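Operators and Observers Wanted: Household Handling Open Day, Florkstead

Reference: 231
Location: Sardale site, Florkstead, with evening sessions in private homes
Month: September
Contact: Tayla Rakena, participant coordination

Grelham is recruiting two groups of people for its September open day on household item handling. The first group, operators, will work with hand-held grippers in front of visitors. The second group, observers, will watch the sessions and fill in a scoring sheet. No engineering background is required for either role.

Background

The open day presents one part of the Mikuš project, which deals with automated pickup of light packaging and everyday containers. Recordings made by people with hand-held grippers are used to train the control software for a fixed arm. The catalog now holds 2,032 recorded grasps. Rigid items are well covered. Thin film, netting and partly crushed items are not, and the open day sessions will concentrate on these.

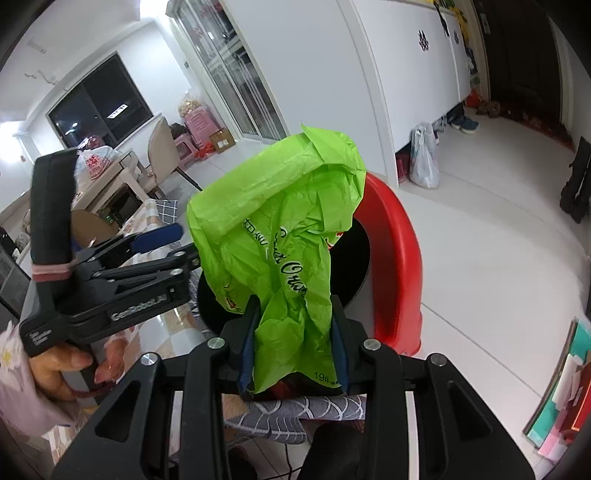 Thin plastic bag held between the finger pads, two-gripper session.

Operator duties

Operators work with one gripper in each hand. A session consists of a series of short tasks: grasp an item, lift it clear, hold it, and release it at a marked point. The order of items is read aloud by the session lead. Operators do not choose the order and should not correct a failed grasp unless told to. A failed grasp is logged and the next item is called.

Each session lasts 70 minutes including setup and one break. Operators on the day will complete two sessions, one before lunch and one after. Paid training takes place the week before and covers finger alignment, closing speed and wrist position. Items in the deformable group are graded separately from boxes and bottles, and the grading rules are part of the training.

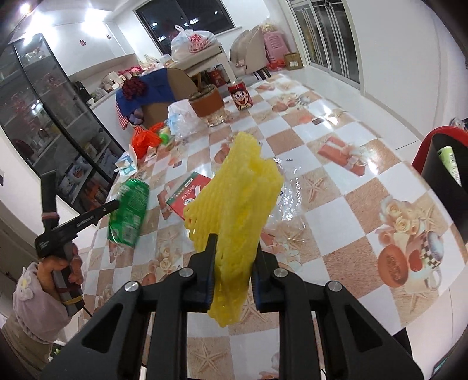
Closing speed is the point most new operators get wrong. Mesh and film shift before the pads meet, and a fast close tends to push the material out of the gap. Training allows time to practice this until the motion is steady. Left-handed operators are welcome and will be scheduled in the same way as everyone else.

Observer duties

Observers sit in on one session and score each grasp on a printed sheet with four fields: item class, first contact, hold, release. The sheet takes a few minutes to learn. Observers may ask questions during the break and at the end, but not while items are being called. Visitors to the open day can move between stations freely; observers stay at the station they are assigned.

Requirements

Age 18 or over
Able to stand for the length of one session
Normal or corrected vision
Comfortable holding a light tool in each hand (operators only)
Available for the training session (operators only)
Able to read and follow spoken instructions in English

Experience in packing, assembly, food service or laboratory work is useful for operators but carries no extra weight in selection. Employees of Grelham and members of their households are not eligible.

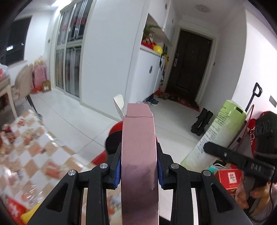 Page last changed: September, 4:15 p.m.

Evening home sessions

A smaller number of operators will be invited to continue after the open day with sessions in private homes. These start at 6 p.m. and use the same task format. Upright boxes, bottles and cans are handled on the resident's own table, under the room's normal lighting. Operators travel to the address with a session lead and are not expected to carry equipment. Interest in home sessions should be stated on the application; it does not affect selection for the open day.

Pay and expenses

Operators are paid a flat fee per session, with training paid at the same rate. Observers receive a fixed allowance for the day. Lunch is provided for both groups. Travel within the Florkstead area is refunded against receipts. Payment is made by bank transfer at the end of the month.

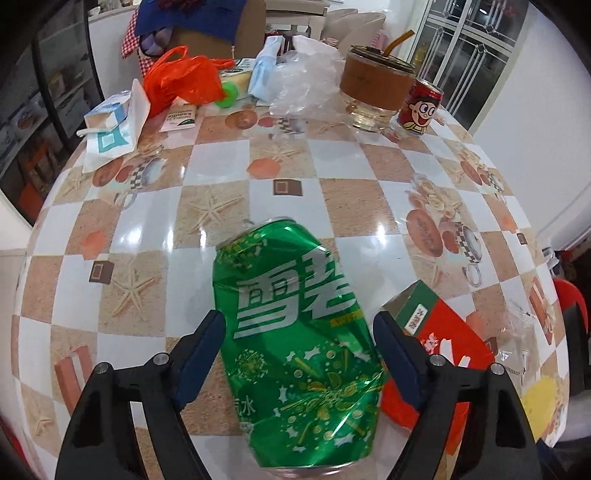 Dented cans are scored under their own class. The approach is recorded from the moment the open fingers are on either side of the item, so operators should pause there until the session lead gives the word to close. The same rule applies to bottles lying flat.

Recording and privacy

All sessions are recorded. Hands and forearms will appear in the recordings; faces are removed before the material is added to the catalog. Operators sign a consent form at training. Observers sign on arrival. Consent can be withdrawn up to the end of the month following the session.

How to apply

Send a short message to Tayla Rakena through the contact form on the Sardale site page. Quote reference 231 and state the role (operator or observer), your preferred hand, and whether you wish to be considered for home sessions. A résumé is not needed. Applicants will receive a reply by email with a training time or a place on the reserve list. Doors open to observers at 9 a.m. and to general visitors at 10 a.m.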